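Book swap desk moves to the back room 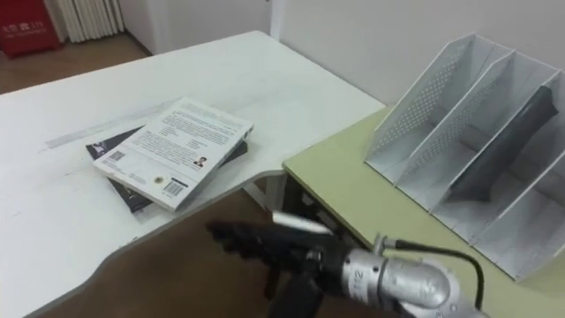

Page last changed: 22/11/2025

By Fitriani Krishnan

The book swap has a new spot. From this month it runs off the big white desk in the back room at Grevotham, the one with the curved front, up against the wall. The old shelf by the entrance has gone and will not be coming back. Coats kept getting hung on it, and the door hit it every time someone came in with a stroller.

The rules are the same as before. Bring a book, take a book. If you don't have one to bring, take one anyway and bring something next time. There is no sign-out sheet. Please put books flat on the white desk and leave the curved side clear, as people sit there to write.

The green-topped desk next to it is not part of the swap. The gray metal file organizer on that desk is for paperwork only: newsletter copy, room booking slips and the Skeststead forms. Paperbacks have been turning up in the slots. They bend in there, and last month one went out with the booking slips and took 2 weeks to come home.

A few people have asked about the marks on the white desk. Melur Halim went over it with dish soap and then with baking soda. The soap took off some of the gray and the baking soda did nothing more. It is a secondhand desk and it is sound, so we are leaving it as it is. Please don't try anything stronger on it. Hot mugs should go on a coaster or on the window ledge.

What we can take: novels, biography, cooking, travel, local history, children's books in one piece. What we can't take: encyclopedias, old computer manuals, magazines, anything damp. If you have a lot to give, ask first. We were left 40 books in grocery bags in October and had nowhere to put them. Most went on to the Kozan sale, which was glad to have them, but somebody had to drive them over.

When you drop a book off, have a quick look inside the front and back covers. We have found a bank card, a child's school photo and a letter. The letter is in an envelope in the office and can be claimed by describing who it is written to.

We would like more large print. We would also like the second Zidow mystery back, if anyone has finished with it. Three people are waiting and the first and third are no use to them.

The room is open whenever the front office is open. If the door is shut, a meeting is going on, so please come back later or leave your book with the front office.

Comments

R. in the annex: Can we leave jigsaws too?

Fitriani Krishnan: Sorry, no jigsaws. Try the Kozan sale.

Dot: I have the Zidow. Will bring it in. Didn't know there was a line for it.

Pete M.: Is the lamp from the old shelf going spare?

Recent items

Skeststead forms: new deadline
Room bookings for the winter
Lost and found list, November
Parking behind Grevotham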